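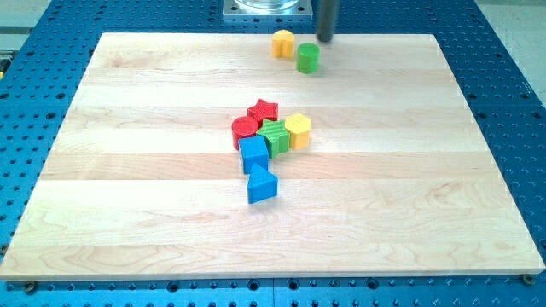
Idrisa Mfinanga says you can put new cladding straight over old render as long as the battens go into solid wall, and I'd like to know if anyone else agrees before I sign anything.

So, we're having the back and one side of the house clad before winter (it's a 1930s semi, pebbledash, ugly as anything) and I've got two quotes. Jacobs want to hack all the render off first, make good, then membrane, battens and boards. Emura say leave it on, fix through it and save yourself the mess. There's a big gap in price, as you can imagine! The render sounds hollow in a couple of places near the downpipe but the rest seems sound to me. I've also got no idea whether I need planning permission for any of this. Help please, I've been going round in circles and my husband has stopped listening.
Posted by Sesinach

Hiya, we did ours last October and left the render on. Idrisa is right as far as it goes, but it's the hollow bits I'd worry about. Get your fitter to tap the whole lot over with the handle of a hammer and chalk round anything that sounds drummy. Ours had a patch under the bathroom window that came off in one sheet when he touched it, so that got hacked back and filled and the rest stayed put. The fixings have to be long enough to go through the render and properly into the brick, so ask Emura what length they're pricing for, and ask them to write it on the quote. Ask about the window sills too! With battens and boards on, the wall comes forward a good bit and our old sills ended up nearly flush, so we had to pay £371 extra for new sill extensions that weren't in the price. I was not happy. And sort that downpipe out first, whatever you do. If it's been leaking down the wall you'll only be boxing the damp in.
Posted by Trodness

Take it off. Always take it off. Cowboys leave it on.
Posted by damp_dave

Bit harsh Dave, plenty of decent firms go over sound render. On planning, ring your council and ask, it's a five minute call. Where I am you can often clad without applying if it looks similar to what's there, but going from pebbledash to boards might not count as similar, and if you're in a conservation area it's a different story altogether. Building control may want a word as well if you're covering a lot of the wall, as they can ask for insulation to go in at the same time. I'd get a third quote too. We had 8 weeks to wait for ours but he was miles better than the first two, and he left us a spare pack of boards in the garage for repairs.
Posted by Mo in the Fens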